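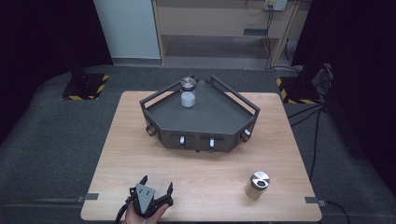
Floor Segers wrote to me that a product with no published drawing is a product on loan. The remark came in response to my December column on spare parts, and I think it is correct, although the reasoning needs more support than a single line can give it.

Wednesday, July 24, 2024
By the Standards Desk columnist

The usual argument about repair concerns access to parts. Legislators like it since parts can be listed, priced and stocked. A manufacturer agrees to supply a hinge for a set number of years, and the obligation can be checked by placing an order. Dimensions are harder to regulate and matter more. A part that can be measured, and whose tolerances are known, can be made by any competent shop after the original supplier has left the market.

Consider the Padilla shelf bracket, which I have owned in two versions. The first used a standard thread and a hole spacing printed in the leaflet. The second has a proprietary clip, and the leaflet says only that replacement should be arranged through the dealer. The dealer closed. A local machinist quoted me 200 dollars for a copy, most of it for the time needed to work out a draft angle that the designer must have had on file.

Goron makes the opposite choice with its cabinet fittings. Each one comes with a single sheet: overall dimensions, fit class, material, finish. The sheet gives away very little. A competitor with a caliper could recover nearly all of it in an afternoon, so the claim that such drawings are trade secrets does not hold up well. What the competitor could not recover is the tolerance, and that is exactly what a repairer needs. A measured sample gives one value inside a range – it says nothing about where the range ends.

There are fair objections. Drawings go out of date when a tool is changed, and an outdated drawing can be worse than none. Ovow has said it would need to keep 800 sheets current. I accept the number and doubt the difficulty, as the company already controls revisions of the same sheets for its own suppliers. Safety parts are a better case. A load-bearing coupling made from the correct drawing in the wrong alloy may fail, and the law should exclude such parts by name.

My proposal is narrow. When a manufacturer stops supplying a part, it should release the last valid drawing, with tolerances and material grade. No files for machining, no process notes. Fitovo did this with 22 discontinued parts, and the sheets are plain scans with the revision letter in the corner. I have used one of them, for a drawer stop. The shop asked me no questions about it.

Related
Spare parts and the ten-year promise
Reading a fit class
Why thread standards last
Letters: the cost of a custom clip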